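Search this site Enter keyword Go
October – Annatjie Van Wyk, Dramoron Support

Kernville Kitchen Cell: Frequently Asked Questions

How often should the gripper fingers be inspected?
Fingers should be inspected every 3000 grasps or at the start of each month, whichever comes first. Worn pads are to be replaced in pairs.
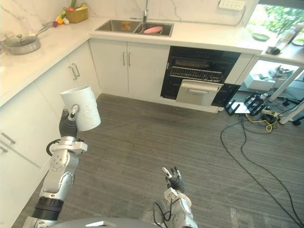

What should be checked on the arm cables?
Cable slack must be checked with each arm in its working posture – never folded. Where a cable loops out near the elbow, as on the left arm while it holds the cup, the loop must not catch on the worktop or an open dishwasher. Cables on the floor should be kept clear of the base.

Who may reset fault 2366?
Only trained staff may do so. Please release any held object by hand first and record the reset in the cell log.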